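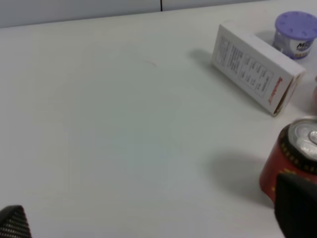 The orthopedic department in Flunby has followed its knee replacement patients for many years, mostly by letter and telephone. We spoke with the surgeon who keeps the register, late in the afternoon, after her last operation.

The register now holds 2,173 first-time knee replacements. Of these patients, 1,989 have sent back at least one questionnaire. "I am satisfied with this number, but I think often about the others," she says. "Some moved to Arico and were treated there. Some did not want more letters from us."

She is careful when she speaks of results. A knee that was never operated on again is counted as a success in most tables, she explains, although the patient may still have pain on the stairs. For this reason the department asks about walking, sleep and kneeling. Kneeling gets the lowest answers every year. "We did not tell people enough about it before surgery. Now it is on the first page of the booklet."

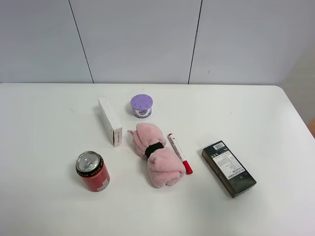

The first six weeks

Most of the calls to the ward come in this period, and they are usually about swelling. The surgeon says that many patients expect it to be gone after two weeks. "It can stay for months - this I repeat at every visit." A calf that becomes painful and hard, or a wound that starts to leak, is a different matter, and she wants to hear of it the same day.

The physical therapists at the Ross building see about 200 of the patients each year. They work first on straightening the knee, and only after on bending it.

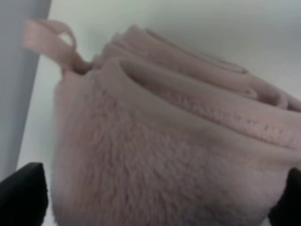

When can a patient drive again after a knee replacement?

"Usually after six weeks, if the right knee was operated on. The patient must be able to brake hard without pain, and must have stopped the strong pain tablets."

The next round of questionnaires goes out in December.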